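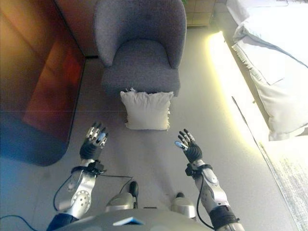 Sleep and Bedroom Temperature in Student Housing

Project report, June 2024

Introduction

Our group wanted to find out whether the temperature of a bedroom at night has an effect on how well students say they slept. Most of us live in older rental houses in Lirnham, where the heating is either on for the whole house or off. People complain about it a lot, but we could not find any local information on what the rooms are like overnight.

The question we set was: do students report better sleep on nights when their bedroom is cooler? We expected the answer to be yes, up to a point.

Background

The general advice in the health textbooks we used is that a cool, dark and quiet room is best for sleep. Body temperature drops in the evening and stays low for most of the night, and a hot room can get in the way of this. A very cold room can also wake people up. The advice is mostly written for people who can set their own thermostat, and few of our participants could.

Method

We recruited 17 students through a notice on the residence board and in two first-year classes. Four dropped out in the first week, which left 13. Each person was given a small temperature logger to place at bed height, away from the window and the heater. The loggers took a reading every half hour between 10 pm and 8 am.

Each morning participants filled in a short sleep diary. They wrote down when they went to bed, when they got up, how many times they remembered waking, and a score from one to five for how rested they felt. They also noted if they had used a fan, an extra blanket or an open window. We did not ask about alcohol or medication, as our ethics approval did not cover it.

We had planned for 2000 temperature readings as a minimum. After removing nights when a logger had been moved or had run flat, we had 1499. We decided to go ahead with these, and to leave out any night that did not have a diary entry to match.

Results

The bedrooms varied more than we expected. The rooms on the upper floors of the Ultar Street houses were the warmest in the evening and cooled slowly. Basement rooms stayed nearly the same all night. The biggest swings were in rooms with single-pane windows.

Rested scores were lowest on the warmest nights. On those nights people also reported waking more often, usually in the first half of the night. The scores for the middle and cool nights were close together, and we do not think our data can separate them. The few very cold nights had mixed scores. Two participants slept well on them and the others did not.

Bedtime had a stronger link to the rested score than temperature did. People who went to bed at a similar time each night gave higher scores whatever the room was like.

Discussion

The results partly support what we expected. Warm rooms went along with poorer sleep, but we did not find that cooler was always better. Bedding probably matters here. Some participants had a heavy duvet all year and others used a sheet and one blanket, and our diary only asked about extra blankets.

The main weakness is the small group. The rested score is also a personal opinion, and people filled in the diary knowing what the project was about. Noise was another problem. Several entries mentioned traffic or housemates, and an open window lets in both cool air and street noise, so the two are hard to pull apart.

If we did this again we would run it in August, when the upper rooms are at their hottest, and add a question on noise and bedding to the diary. We would also check the logger batteries every week.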